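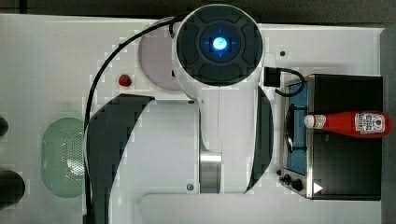
Toy kitchen setup on a white tabletop

A toy kitchen is a child-sized or tabletop imitation of a household kitchen, used in pretend play. Most include a stove, and larger sets add a sink or an oven with a hinged door. Tabletop sets are sold as loose pieces - floor-standing units usually ship flat and are screwed together at home.

The Loltenside catalog, issued each September, lists 29 sets. Its longest-running model, the Flinmont 1072, has fixed burners and printed dials.

See also: Dollhouse; Play food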